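Workshop tips: when the gripper drops the keys

These notes are for anyone using a bench arm to sort car keys into a tub. Most of them come from one bad afternoon in May, when a worn jaw pad let go of a key and the arm carried on as if it still had hold of it. The key went down the gap by the rail and the next move pinched a cable.

## Before you start

Switch off at the wall before you put a hand near the jaws. The stop button on our Womik controller holds the arm still but leaves the motors live, and that is how I got a sore thumb.

Wipe the pads with a dry cloth. Key fobs are glossy and pick up hand cream, and a greasy pad slips sooner than a worn one.

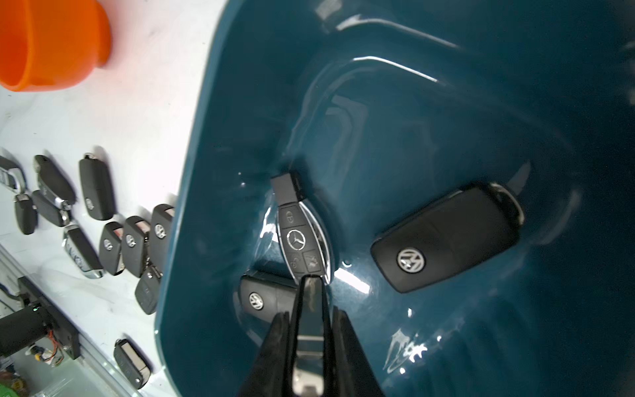 *Gripping a key by its lower end, inside the tub.*

## Finding the fault

The log showed 988 picks since the last pad change. Koller, who supplied the pads, had told us 2000, so we hadn't looked. We now check every 64 picks and write it on the card.

If a key twists as it lifts, look at the pads first and the grip setting second. I did it the other way round and turned the force up to 5, which marked a fob and hid the trouble for another hour.
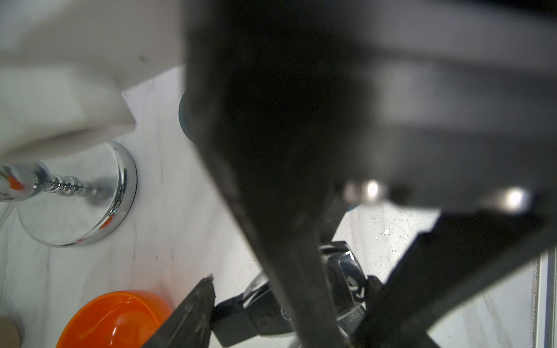
**Prapai Srithong**
*Workshop technician, Vudumum*

Fobs with raised trim are the awkward ones. The jaws can close on the trim alone, and then the grip reading looks fine until the arm moves off. Go in slowly, close, and wait a moment before lifting. Flip keys are easier if you take them across the flat of the body.

Don't reach in for a dropped key while a program is paused — ours picked up again from the next step when the pause timed out. The Plusturton site had the same thing happen and now keeps the plug within reach of the bench.

## Cables

Check the loops at the wrist and the shoulder with the arm at full stretch, then again folded in. Ours passed at full stretch and caught when folded. With two arms on one rail, check them together. 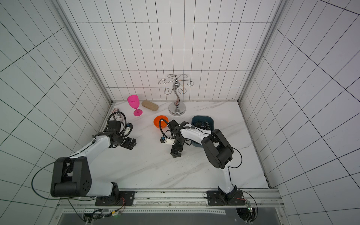
**Can I carry on with a nicked cable if the arm still moves?**

Stop and replace it. Tape will hide the damage, and a cable that bends all day will wear through at the nick.

Keep the old pads in a labelled bag. Ours are in the drawer under the vice.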